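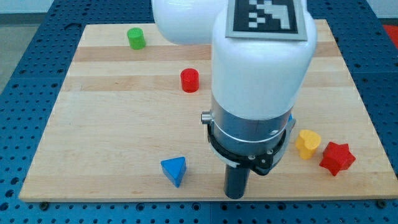

Walus wrote in to ask whether you can get anything useful out of a kit this small, or whether it's only good for showing off at open days. Fair question! I asked myself the same thing before I put the Pavo block set together, and my answer is yes, as long as you're fussy about how you record.

Home Kits Spares Recording Contact

Search the shop Type a word and press enter

Pavo block set for teaching by example

So, what do you get? A wooden board that bolts down to a perforated table, and a bag of coloured blocks: cylinders, a triangular prism, a heart, a star. You bring the arm. I wanted shapes that ask different things of a gripper (a cylinder forgives nearly everything, the heart forgives very little) and colours you can name out loud without an argument, so that "put the star next to the green cylinder" means the same thing to whoever is typing up the labels.

The other half is Ukuleck, my recording program. It saves the arm's joint positions, the gripper state and up to 2 camera views, all on one clock, and you tag each run as good, bad or "good but ugly". Please keep the ugly ones! I threw mine away for weeks and ended up with a model that had never seen a block nudged off line, and it went to pieces the first time one was.

How many runs do you need? For one simple job, pick up and place, I was happy with 200. For mixed instructions across all the blocks I went to over 3000, and I'd do it again, though perhaps with better music on. Move the blocks between runs, properly move them, and swap the lighting now and then. My first batch had everything in much the same spots and the model learnt the spots.

The sample recordings that come with the set (727 runs, in a folder called Melis) are there so you can test your training code before you've recorded anything yourself. They're from my own table, so don't expect them to carry over to yours without extra runs on top.

A few practical bits. Bolts are included, a spanner isn't. Check the board is tight before each session, a loose one will spoil a whole afternoon's work and you won't spot it till you play the runs back. Spare blocks are sold singly, see the spares page.

Last updated 2023-01-20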